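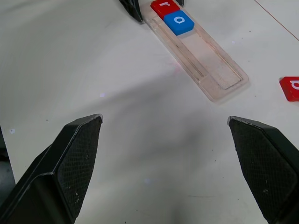 I've had the Zuccaro desktop kit on my workbench since November, and people keep asking me if they should buy one. My answer has changed at least three times, so I figured I'd write it down once and send everybody the link.

First, the money. The kit lists at $2212, and that gets you the arm, the gripper, the wrist camera and a power supply the size of a hardback book. The letter blocks and the clear tray come in a separate spelling pack from Madau, which is another $68, and the Zuccaro people talk about it all over their site as if it were in the box. It isn't in the box! I found that out after I'd opened the box. I'm over it now, mostly.

Anyway, the pitch is that you put letters on the table, type in a word, and the arm picks up the letters and lines them up in the tray. It sounds like a toy and I bought it half thinking it was one. But spelling a word turns out to be a mean little test for a machine. A block has to go in straight, snug against the one before it, the right way up, in a channel that doesn't leave a lot of room for sloppiness. If the first letter goes in crooked, everything after it is crooked too, and the arm will happily keep going. Mine once built most of a word on top of a letter that was standing on its edge. I let it finish out of curiosity.

So here's my opinion, and I know some of you won't like it. I think this kit is too expensive for what most people want it for, and I think it's the best thing in its price range, and I don't see a problem with believing both. If you want a gadget to show the neighbors, you'll run it for a weekend and then it'll collect dust next to the bread machine. Get the Rirnness arm. It costs $600, it waves, it stacks cups, it has a nice app with a cartoon in it. I borrowed one for a month and had a fine time with it. But I could never get it to set a small block down in the same place twice in a row, and after a while that drove me up the wall.

The Zuccaro does repeat itself, and that's where your money goes. The fingers are plain black plastic with a crosshatched pad on the inside of each, and those pads are the cleverest part of the whole machine. They hold a slick little block without crushing down on it. They also pick up every speck of dust in the room — I wipe mine with a damp cloth before a long session and they look grubby again by lunch. Spare pads are sold in pairs and I'd order a set up front, only so you don't end up waiting on the mail like I did.

Now for the grumbling. The software is fine once it's running and a pain until then. The setup guide goes from "connect the arm" to "train your first task" with one page in between, and that page is mostly about not putting your hand in the gripper. I wrote to support and got a kind, long, useful reply, which I then printed and taped to the wall. Why isn't that reply the manual? I've asked. They said it was a good idea. As of 30 June 2021 the manual on their site is the same one I got.

And the clear tray bugs me. It's pretty, sure, but a see-through thing on a white table is about the hardest thing you could ask a camera to look at. I put mine on a sheet of dark paper for a while and things went a lot better, and then I got stubborn and took the paper away again to see if more practice would fix it. It took me 453 recorded tries to get a three-letter word I'd call dependable. You may be more patient than I am, or smarter about lighting. Bustwood sells a solid gray tray that's meant to fit the same blocks and I keep meaning to try it.

Lowercase letters are another thing I have feelings about. Flip a "d" around and you've got a "p." Turn a "u" upside down and it's an "n." I wish Madau had put a little line under each letter, the way bingo cards and billiard balls do with sixes and nines. A kid would need that, and the arm needs it more than the kid does.

Would I buy it again? Yes, though I'd wait for a sale and I'd budget for the blocks this time. If you teach a club, or you have the kind of brain that enjoys doing a small job over and over until it comes out right, go for it. If you read that last sentence and felt tired, borrow somebody's for a week first. You can't have mine, it's in the middle of something.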